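# Shared Supplies Gallery: The Writing Table

*Nernwood Workplace Services — posted February 28, 2023*

The writing table is one of the most heavily used surfaces at Nernwood, and it is also the one that drifts out of order most quickly. Pens and pencils are taken to meetings, returned in handfuls and set down wherever there is space. In November, Workplace Services began a review of how shared writing supplies are stored, sorted and replaced across the Pokwood and Macedo buildings. This page covers the table, its containers and the pens and pencils themselves, together with the guidance that staff are asked to follow.

The arrangement is a simple one. Pens and pencils are sorted by type before they are put away, the containers stay at the back of the table, and the front is left clear for sorting.

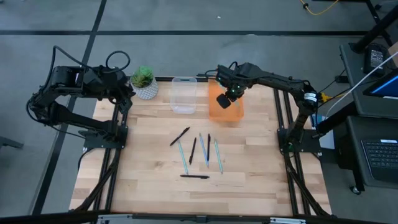

*Reading time: 4 minutes*

**The table before sorting.** Seven pens lie in the middle of the butcher-block top, four of them black and the others light blue or teal. The clear container and the orange one stand along the back edge, with the potted succulent at the far left. Staff are asked to keep this order along the back of the table so that each container can be found in its usual place.

The clear container is assigned to pens. The orange containers and trays are assigned to pencils. Color was chosen over printed labels after the Pokwood trial, where labels were found to peel and were seldom replaced. Sorcha Tully, who coordinated that trial, also recommended that no container be filled so tightly that a single pen cannot be lifted out with one hand. The recommendation has been adopted in both buildings.

Highlighters, correction pens and staplers are not part of this arrangement and should be returned to the supply cabinet.

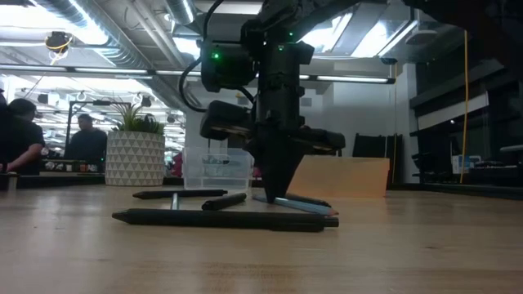
**Sorting by type.** Longer and shorter items should be separated at the same time as pens and pencils. Short markers tend to sink to the bottom of a deep bin and are then reordered without need. Anything too short to be seen over the rim belongs in the shallow tray.

Dark pencils are easily mistaken for pens when they are gathered up quickly. A glance at the tip is usually enough to settle the matter. Pencils that need sharpening may be put away as they are; they will be sharpened when the table is next checked. Pens that no longer write should be placed in the recycling box by the supply cabinet, and should not go back into the clear bin.

The inventory completed for the review recorded 3,957 pens and pencils across the two buildings. A considerable share of these were held in desk drawers, and departments are invited to return any surplus to the shared tables. No form is required for returns of this kind.

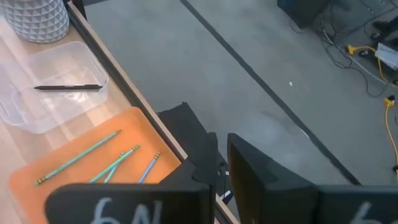 **Bins and trays.** A bin suits items that are taken one at a time, and a tray suits items that people like to compare before choosing. Pencils with erasers should be laid in the tray with all of the erasers at the same end. This takes a moment longer and makes it much easier to see which erasers are worn.

Trays should sit flat on the table and should not be stacked. Bins may be wiped with a damp cloth and must be dry before anything is put back in them. Replacement bins and trays are ordered through Adomar, and requests should name the building and the type of container needed. Please do not substitute mugs or cardboard boxes while an order is pending — a spare container can be borrowed from Workplace Services in the meantime.

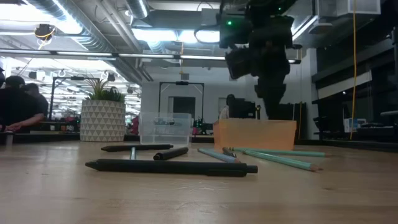

**Care of the surface.** The wooden tops are to be treated gently. Sharpened pencils should be set down and not dropped, and bins should be lifted when they are moved. Fine scratches are expected with ordinary use and need not be reported. Deep cuts, ink stains and loose edges should be reported to Keir Cairns, who keeps the maintenance schedule for both buildings.

Plants may remain on the writing tables provided that they stand to one side of the containers and are watered sparingly. Comments on the arrangement are welcome and may be left at the Macedo service desk or sent to Workplace Services by internal mail.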